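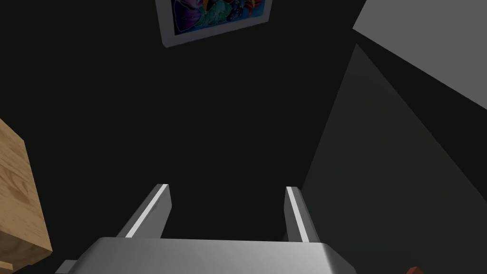 Consumer Claims and How to Read Them
Handout 5: "Clinically proven" and its cousins
Instructor: Maricel Talavera
April 2024

Last time we looked at price claims. This week it's health and performance claims on ordinary packaging, and I want you to come in doubting all of them. You can always soften later.

Start with the words. "Clinically proven" has no fixed meaning on a pillow or a bottle of vitamins. It may mean a large trial, or it may mean the maker's cousin slept well. "Clinically tested" is weaker still, and I'm always surprised how many people read it as the same thing. A product can be tested and fail. The label would still be true.

Case A: the Drerkness sleep mask

The box says "100% of users fell asleep faster." Look at the small print on the back flap (copy in your packet). The users were 17 people who had already bought the mask. They were asked one question, by email, after a week. Faster than what? There was no group without the mask, and no one timed anything. I would not call this a study. Valdir Quintana, who taught this unit before me, used to call it a guest book.

Also note who is missing. People who sent the mask back were not emailed.

Case B: Imberg joint capsules

Better, on the face of it. There were 3000 people and a comparison group. But the capsule group also got a printed walking plan, and the comparison group got nothing. If knees felt better in August, was it the capsule or the walking? The report doesn't say, and from this design it can't. A big sample does not fix a lopsided comparison. Many of you wrote on the last quiz that it does, so please read that sentence again.

The Imberg report also lists pain, stiffness, sleep, mood and grip, and the ad mentions only stiffness. Measure enough things and one of them will move by luck. Ask what happened to the rest.

Terms to know for Thursday

Baseline: where people were before anything was done to them.
Control group: people treated the same way except for the thing being sold.
Relative change: "cuts risk in half" sounds grand. Two in 3000 down to one in 3000 is also half.
Self-report: what people say happened. Sometimes useful, often generous.

Reading

Bragança, chapter 4, skipping the section on surveys, which I think is too kind to them. The Caldeira article is optional and dull but the tables are good.

To hand in

One package claim from your own kitchen or bathroom. Copy the exact wording, including the asterisk. Write one page on what you would need to see before believing it. "More research" is not an answer. Say what kind, on whom, and compared with what.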